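Walks & Outings » Leader Guides
Search the guides... Go

Section 2: Setting up a group walk in Venda

Use this section once you have a leader account. If you only want to join a walk, see Section 1.

Before you start

You will need the route, the meeting point, and the name of a backmarker. New leaders should walk the route themselves in the month before the event.

1. Sign in and open My Walks. Select New Walk.

2. Enter a title. Keep it short and put the place first, so that members can find it in the list.

3. Set the date and the meeting time. The meeting time is when boots are on, not when cars arrive — allow 11 minutes or more for parking if the lot is small.

4. Draw the route on the map, or upload a GPX file. Venda works out the distance and the climb. Check both against your own notes, as a stray point can add a mile.

Note: Files larger than 25 MB will not upload. Thin out the track points and try again.

5. Choose a grade. Beach and dune walks go up one grade if more than half the distance is on soft sand or shingle.
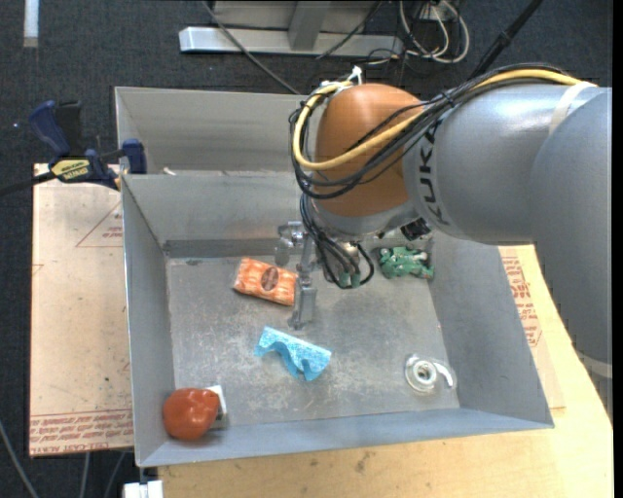
6. Mark at least one cut-off point. A cut-off point is a place where a tired or injured walker can leave the route and get back to the cars by a shorter way. On an out-and-back walk, put it before the turning point.

7. Add the backmarker. Type the name and pick it from the list. The backmarker gets a text message and has to accept before the walk can be published.

Caution: Do not list yourself as both leader and backmarker. The form will let you save it, but the walk will be held for review.

8. Select Publish. Members see the walk within the hour.

Changing or canceling a walk

Open the walk and select Edit. Changes to the meeting point send a message to everyone signed up. Changes to the description do not, so phone people if it matters. To cancel, select Cancel Walk and give a reason. Dogs, tides and parking charges go under Extra Details.

Questions about grades go to Armelle Poulain. For account problems, contact Kumaresan Menon and quote form 276.

Last revised 14 October 2026

We use cookies to remember your settings. Accept | Manage choices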